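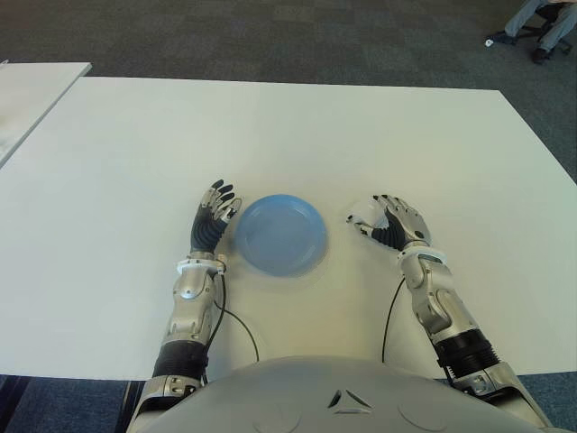 Deck logs for a decommissioned patrol ship

Cathal Dunne
Posted 2026-06-29

I am seeking the deck logs of the patrol ship Sostum, on which my late father served for 9 years. The naval records office at Darnstead returned my request with a note stating that the period was "not sufficiently defined." I supplied his service number and the hull number, 1729. Is a separate form required for logs, or should the first request be amended?

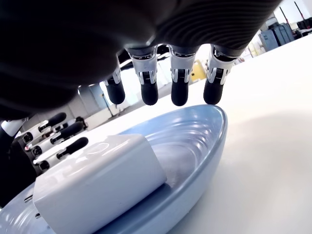 Consuelo Ñahui

A service number will not locate a deck log. Logs are filed by ship and by month, and personnel files are held in a different section. Please submit a new request on Form 3773, with the name of the ship, the hull number and the months required. The office accepts 2 months per form. Do not amend the first request -- it has been closed, and letters added to a closed request are not forwarded.

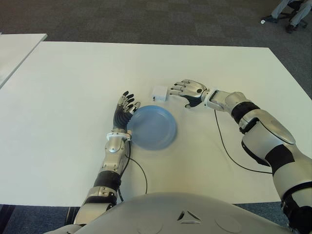
Light blue plate on a white table

Applicants who do not know the months should ask for the ship's movement summary before anything else. It lists each departure and return on a single sheet,

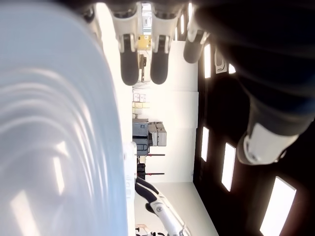 and it may be cited on the form in place of exact dates. Logs marked as restricted are reviewed separately, and a reply on those should not be expected with the rest.

Quispe Veterans Group

Try Windwood as well. Some of the older logs were moved there in January. We have no information on Sostum itself.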